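Ancienne école communale absente du cadastre : comment dater la construction ? 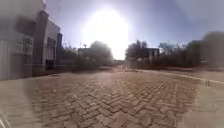
Rue pavée de briques en arêtes de poisson, à contre-jour.

Posté par Garnia54, le 24 juillet 2026
Rubrique : Histoire locale > Bâti scolaire

Bonjour,

Je travaille sur l'ancienne école de garçons du hameau de Willus. Le bâtiment existe toujours, très remanié, et sert de dépôt de matériel communal. J'essaie de fixer une date de construction et je me heurte à des sources qui ne concordent pas.

Ce que j'ai pour l'instant :

- Le plan du cadastre napoléonien (section B) ne montre rien à cet emplacement. La parcelle 158 est notée « pré » dans l'état de section.
- Une délibération du conseil municipal de 1847 vote l'acquisition d'un terrain « au lieu-dit Sezer, pour y édifier une maison d'école ». Le numéro de parcelle n'est pas donné.
- Une délibération de 1861 parle de « réparations urgentes à la toiture de la maison d'école », sans préciser laquelle. Il y avait aussi une classe dans un local loué au bourg.
- Le linteau de la porte principale porte le millésime 1872.

La tradition locale veut que l'école ait été bâtie d'un seul coup en 1872, le linteau faisant foi. Cela me gêne à cause de la délibération de 1861. Peut-on avoir une maison d'école construite dès la fin des années 1840 et un linteau posé plus tard ? Et où trouver le nom de la parcelle achetée, sachant que la liasse des acquisitions manque aux archives communales ?

J'ai déjà vu les recensements de 1851 et 1856 : l'instituteur y figure, mais l'adresse se limite au nom de la section.

Merci d'avance.

Réponse de vieux_registres

Un linteau daté indique la date du linteau. Les remplois et les millésimes de réfection sont fréquents, surtout quand une commune ajoute un étage de logement ou refait une façade. Il ne faut donc pas retenir 1872 comme date de construction sans une pièce comptable.

L'ordre dans lequel je procéderais :

1. Matrices cadastrales des propriétés bâties et non bâties, série 3 P aux archives départementales. Cherchez le compte de la commune (« la commune de… », parfois classée en fin de registre) et relevez toutes les parcelles entrées entre 1847 et 1875. La colonne « tiré de » renvoie au folio du vendeur, la colonne « porté à » au folio de l'acquéreur. Attention : la mutation est souvent inscrite avec plusieurs années de retard sur l'acte. Attention aussi aux biens affectés à un service public, qui peuvent être exempts d'impôt et traités à part.

2. Série 2 O, administration communale. Le dossier de la commune contient en principe ce que la mairie a perdu : l'approbation préfectorale de l'achat, le devis, le procès-verbal d'adjudication, le procès-verbal de réception des travaux. Ce dernier est la meilleure date que vous puissiez obtenir. Les plans d'architecte ont parfois été retirés et cotés en série Fi.

3. Série T, enseignement. Les rapports d'inspection primaire décrivent l'état des locaux et disent presque toujours si la commune est propriétaire ou locataire. Un rapport antérieur à 1861 réglerait votre problème de toiture. Une commune locataire ne vote pas, sauf clause du bail, les grosses réparations de couverture : c'est un indice en faveur d'un bâtiment communal déjà debout, pas une preuve.

4. Transcriptions hypothécaires, série 4 Q, si le 3 P ne donne rien. Passez par la table alphabétique au nom du vendeur. Pour un achat de 1847, la transcription n'était pas obligatoire et vous pouvez ne rien trouver. Dans ce cas il reste les minutes notariales, ou un acte passé en la forme administrative par le maire.

Autre point : vérifiez que « Sezer » désigne bien le même secteur que la parcelle 158. Les lieux-dits des délibérations suivent l'usage oral, ceux du cadastre suivent le géomètre, et les deux peuvent différer de plusieurs centaines de mètres.

Réponse de Lalie_B

Chez nous c'était 1872 aussi sur la porte, et l'école était bien de 1872. Je pense que les anciens savent de quoi ils parlent. Avez-vous demandé à la mairie ? Ils ont peut-être des cartes postales.

Réponse de pierre-et-chaux

Complément sur le bâti. Si l'accès au dépôt est possible, regardez la charpente et les chaînes d'angle. Une surélévation se repère à un changement d'appareil ou de mortier, souvent au niveau des anciens abouts de solives. Relevez aussi l'épaisseur des murs à chaque niveau et la position des souches de cheminée. Un logement d'instituteur ajouté après coup a fréquemment son escalier hors œuvre ou pris sur la salle de classe.

Pour les monographies communales rédigées par les instituteurs à la fin du XIXe siècle, voyez si votre département les a numérisées. La partie « enseignement » donne l'historique de la maison d'école. Fiabilité moyenne sur les dates anciennes, correcte sur les travaux récents au moment de la rédaction.

Commentaire de Garnia54

Merci. Le 2 O est coté mais non communicable pour le moment (dépoussiérage). Je commence par le 3 P et je reviendrai donner les folios.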